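4.3 Overhang as a measure of "put away"

The claim we were asked to test is a simple one. Lowther's earlier report on the Randley flats held that a flat item left hanging over the edge of a worktop is an item its user means to come back to, while an item pushed fully on to the surface has been put away. On that reading, overhang could be noted from still pictures and used as a cheap measure of unfinished work. We doubted this from the start, and the results have done little to change our minds.

The first trouble is with the word "edge". A shelf, a desk and a long countertop all have one, but they don't invite the same handling. On a deep surface with a wall behind it, most people set things down near the front for the plain reason that their arms are short. Holovko and Lis made this point about the Grastby kitchens, and we have seen no good answer to it. The second trouble is thickness. A sheet of card lying flush with the surface is hard to pick up, and a user who expects to lift it again may well leave a lip showing. A foam board has enough depth to be gripped from the side, so the lip is of less use. If overhang really signalled an intention to return, we should expect to find it more often with thin items than with thick ones. In the 360 placements coded for this section we did not.

Figure 2 shows the kind of case on which coders disagreed. The board lies flat and its front portion projects past the lip of the countertop, which under Lowther's rule makes it unfinished business. Dương coded it that way. Tawhiri coded it as placed, on the grounds that it was flat and stable enough to be left. Both followed the written instructions, and we cannot say that either was wrong.
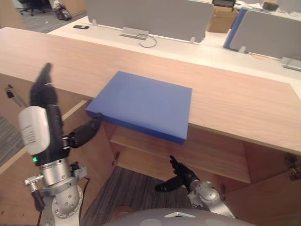 Figure 2. Blue foam board on a light wooden countertop, with its front portion overhanging the near edge. A black thumb touches the underside of the left corner.

A point of contact such as the one at the left corner makes matters worse for the rule. A touch from below is consistent with lifting, with pressing, or with a small correction to the position, and a still picture does not tell these apart. The Lai coding sheet, which we used unchanged, has a single box for "in hand". Lowther treats that box as settling the question. We think it only moves the question elsewhere — a board may be in hand at the start of a placement as easily as at the end of one.

It may be objected that these are awkward cases, picked to embarrass a rule that works well enough elsewhere. That is partly fair. Items lying well back from the edge gave our coders very little trouble. But the rule was offered as a way of sorting the doubtful ones, and there it did no better than asking a second person to guess. Until overhang is recorded together with the depth of the surface and the thickness of the item, we would not rely on it.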